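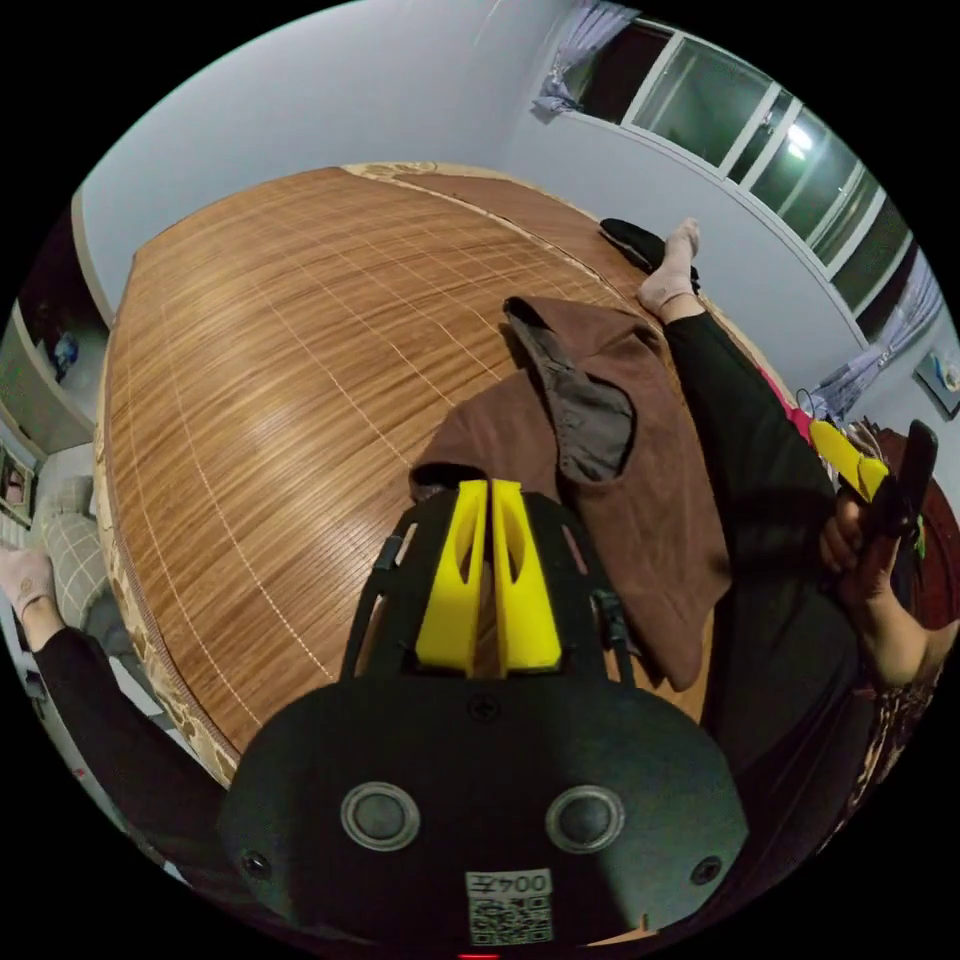 Clernine Opens Second Bedding Store, in Koskela

KOSKELA, 28th January – Clernine, a retailer of bedding and summer sleeping mats, has opened its second store. The new shop is on the ground floor of the Nurker building in Koskela, next to the bus station, and covers 244 square meters.

The store carries the full Clernine range of 153 items. Woven bamboo mats take up the front half of the sales floor, with cotton sheets, pillows and light blankets behind them. Mats are sold in single, double and family sizes, and can be ordered with a fabric border in a choice of colors. Orders for custom sizes are taken at the counter and are ready in three weeks.

"Our first store was too small to lay a double mat flat, so people were buying from a roll," said Định Phan, who founded Clernine and manages both locations. "In Koskela there are six made-up beds. Customers can lie down, turn over and decide if they like it. Some people want a firm surface and some do not, and it is better to find out before paying."

The company received 693 orders from Koskela addresses last year, all of them shipped from the first store. Customers in the area can now pick up online orders in person at no charge. Home delivery is still available.

The Koskela store also offers a repair service for mats bought from Clernine. Staff can replace worn borders and broken cords, and most repairs take two to four days. Mats should be wiped clean and rolled before they are brought in. Folded mats may be turned away if the slats have cracked along the fold.

Pastell, the bed linen line Clernine introduced in October, is in stock at both stores. It includes fitted sheets, pillowcases and a thin summer quilt. Two new colors, sand and pale green, will be added in the spring.

The first 100 customers who buy a double or family mat in Koskela will receive a cotton storage bag. The offer does not apply to online orders.

The store is open from 10 a.m. to 7 p.m. and is closed on public holidays. Parking is behind the building – enter from the bus station side.

Press contact: Định Phan, Clernine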